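October, evening

I promised myself to write down how the tracking work went, before I forget the small things. My head is tired but the day was good enough.

In the morning I worked only on the time alignment. The marker poses from the head camera and the images from the two hand-held grippers do not arrive together, and until now I shifted them by a fixed value that I wrote in the config in spring. Today I replaced this with an estimate for every episode. It slides the two motion curves over each other and takes the best fit. On the longest episode, 2580 images, the answer was 32 milliseconds. My old fixed value was 12. So all our training data from Brisham was a little late, and I did not know it. I felt ashamed for some minutes, then I made coffee.

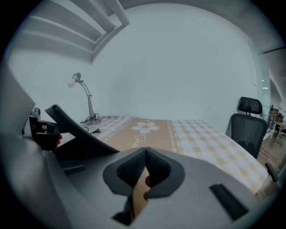
Session notes: Wastell

Wastell is the name of our alignment tool, Moon is the one that plans the motion. I write it here again because in my last diary I mixed them, and I could not understand my own page.

We kept the cloth with the flower on the table. I was afraid of the checks, as the marker detector looks for dark and light squares and I thought it would find false ones everywhere. I ran it with the old threshold first. It gave no false markers from the cloth at all, only two from a shadow near the wall, and these disappeared when I asked for a minimum contrast. The lamp also stayed. Nazmiye Ağca says that a policy which has seen only clean tables will be helpless in a real home, and I agree with her, although it makes my work slower.
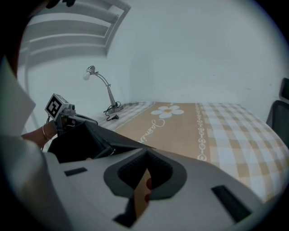

Marker cube on the left gripper, seen from the right gripper.

This view gave me the most trouble. When one gripper looks at the other, the lens bends everything near the border, and the pose of the cube jumps when the cube comes there. I tried to correct the whole image before detection, but it was too slow. Now I detect the corners in the bent image and correct only the corners. It is four points for each face, very cheap. The jump became much smaller -- I should have done this in the beginning.

I also read again the part of Sundari where the two hands are joined in one coordinate system. There was a sign error in the rotation, hidden by a second sign error two lines later. I repaired both and all the tests passed, so the tests are also not good. I must write a better one.

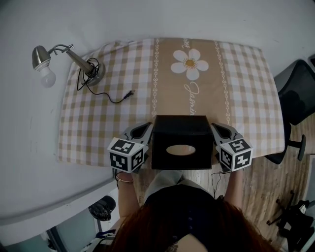
Black tissue box between both grippers, head view.

For the box, the planner needs the distance between the two finger pads and almost nothing else. I added it as its own channel, computed from the two cubes. At step 1617 of the episode I replayed, the channel had a hole, because one cube was lost for a moment and the filter started again from zero. Moon read this zero as "fingers closed" and planned a very strange path. Now a missing value is marked as missing, and Moon keeps the last good one for a short time.

Tomorrow: the new test for Sundari, and then run Wastell again on the Brisham episodes. Nazmiye wants the list of the shifts before lunch. I must also ask her if she still has the calibration file for the left lens, mine is from before we changed the mount.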